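Usadside bench cell: weekly check, with my comments
Filled in by Carolina Prata, Tuesday, April 6, 2021
Copy to Armindo Matos and whoever has the cell next

Same sheet as always, but I've written more than the boxes allow because Armindo asked what I look at on each line. Skip to the bottom if you only want the jobs list.

Before power
1. Mains isolator off and tagged. OK.
2. Emergency stop on the bench. OK. Turns and releases cleanly. The one by the door is stiffer than I'd like, though it does latch.
3. Base bolts, paint marks lined up. OK. All the marks still meet. If you ever find one that doesn't, please don't just nip it up and carry on, tell me first!
4. Cable run from base to wrist. OK with a comment. The sleeve is going shiny where it rubs at the elbow. I've moved the tie along a bit and will look again next week.
5. Floor and bench clear of loose screws. Not OK when I arrived, OK now. I found 2 case screws under the mat. Ewan, I'm looking at you (fondly).

Anti-static
6. Bench mat lead. OK.
7. Wrist strap tester. OK, new battery in.
8. Gripper earth lead. OK. It's the thin one that likes to hide behind the wrist, so have a proper feel for it. I tug it gently at both ends.

Gripper
9. Screws on the finger plates and brackets. One was slack, the lowest on the middle plate. I took it out, cleaned it, put a dab of thread lock on and set it back. The rest I only tried with the driver and they didn't move.
10. Jaw faces. OK after a wipe. Lint-free cloth and a drop of alcohol, let it dry, and don't go digging at the edges with a pick. Joaquim did that last year and we were waiting on new jaws from Ó Néill for most of a month.
11. Pivot joint, free through its travel. OK. A tiny bit of play but I can't hear it any more, which is an improvement.
12. Cycle counter. 166 since the last sheet. We strip the joint and regrease it at 1000, so we're a good way off.

Power on, slow speed
13. Home position. OK first time.
14. Wrist camera focus. OK. If the picture goes soft it's nearly always a thumbprint on the lens, so try the cloth before you start fiddling with settings.
15. Light level at the bench. Marginal. One of the tubes is tired and the boards look greener than they should. Hedvika has a spare at Hodside.

Socket approach
16. Stop the arm short of the socket and look before you let it go any lower. Check the processor is held square in the jaws and its corner is the right way round for the socket. Look over the pins too, with a torch from a low angle, as a bent one shows up as a break in the pattern. We use the old Tarness desktop for this one, case and all, so mind the cables along the chassis wall and the yellow wires underneath the arm.

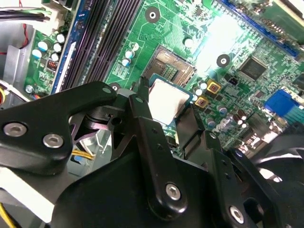 17. Clearance round the arm at the hover point. Memory slots on one side, the fan housing on the other, and the capacitors in between. I jog it by hand at the slowest setting and watch the tip of the arm segment the whole way. OK today. If you're in any doubt, back off upwards and never sideways.
18. Release and retract. OK. Opened evenly and came straight up.
19. Heat spreader wiped before the part goes back in its tray. Done. Old smudges are fine on the practice part, fresh grease isn't.

Jobs carried over
Elbow sleeve: look again next week (me).
Bench tube: Hedvika to bring the spare over.
Door emergency stop: Armindo, could you get a price for a new one? It passes, I just don't love it.
Middle plate screw: whoever does the next sheet, put a driver on it and write down whether it's held. I've paint-marked it in white.
Thread lock: the bottle is nearly done. Joaquim has the order number, 23 on the stores list.

Cell passed for use at slow speed. Full speed once the tube is changed and I've had another look at line 15.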